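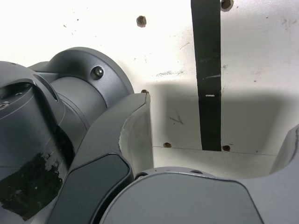 ## Renting a garden plot at Ladefoged

Last updated October 31, 2022

These are the questions we get most often about the plots at Ladefoged. If yours is missing, write to the garden office and Fenna Van Rooij will answer, usually within a few days.

### How do I apply for a plot?

Fill in the application form and hand it in at the office or send it by mail. You need to be at least 18 and live in Zirivstead or Wavatden. We put your name on the waiting list the day the form arrives and send you a letter with your place on it.

### How long is the wait?

It depends on how many people give up their plots in a given year. Most changes happen in the fall, after renewals. Half plots come free more often than full ones, so tell us on the form if you would take either.

### How big are the plots?

A full plot is 400 square feet. A half plot is a full one split down the middle with a shared path. We don't combine plots, and each household can rent only one.

### What does the rent cover?

Water, use of the shared tools, one load of compost in spring, and upkeep of the main paths and the fence. Seeds, plants, stakes and netting are up to you. The current rates are on the back of the application form.

### When is rent due?

By the end of September for the following season. If we haven't heard from you by then we send one reminder. After that the plot goes to the next person on the list.

### Can I pay in two parts?

Yes, but ask before the due date. We can't set it up afterward.

### When is the water on?

From the last hard frost in spring until we drain the lines in the fall. The date changes from year to year and is posted on the gate. Outside those months you can bring water from home. Please don't open the valve box yourself.

### Can I use a sprinkler?

No. Hand watering and drip lines are fine. Drip lines can be connected to the tap for up to 9 hours a week per plot, and you have to be in the garden while they run. Disconnect the hose when you leave so the next person can use the tap.

### Can I collect rainwater?

Yes. One barrel per plot, with a lid or screen to keep mosquitoes out. Empty it before winter or it will crack.

### What can I grow?

Vegetables, herbs, flowers, strawberries and small berry bushes. No trees, bamboo, running mint outside a pot, or anything that grows into the neighboring plot. Raspberries are allowed if you keep them at least three feet from the edge. They spread, and you are responsible for pulling the shoots that come up next door.

### Can I build a shed or greenhouse?

Sheds, no. A cold frame or a low tunnel is fine. Trellises can be up to 8 feet tall, as long as they stand on the north side of your plot and don't shade anyone else's. Set them deep – the wind across the lower field is stronger than it looks.

### Are weed killers and sprays allowed?

Weed killers are not. Insecticidal soap is fine on a calm day. For anything else, ask first and bring the label with you.

### My plot is full of weeds and I'm going away. What should I do?

Tell us and find someone to look after it. A neighbor will often do it in exchange for whatever ripens while you're gone. If a plot is left alone for more than a month in the growing season, we send a letter, and you have two weeks to clear it.

### What goes in the compost bins?

Plant waste from your plot, chopped to about the length of your hand. Keep out meat, bread, diseased tomato plants, bindweed roots and anything labeled "compostable" plastic. Diseased plants go home with you in a bag.

### Can I bring my dog?

On a leash, on the main paths only.

### Where do I park?

Along the fence on Piso Lane. The turnaround by the gate has to stay clear for deliveries. You can drive in to unload heavy things, but move the car back out when you're done.

### Who do I ask about the soil?

Mogens Nørgaard runs the soil tests each spring. Leave a labeled jar of dry soil in the office and he will send you the result with notes on lime and feeding. The upper field is heavy clay, and most people there use raised beds.

### How do I give up my plot?

Send us a short note with the date you want to stop. Clear your stakes, netting and barrel by that date and return the gate key to the office. Perennials can stay if the next renter wants them. Rent already paid for the season isn't refunded.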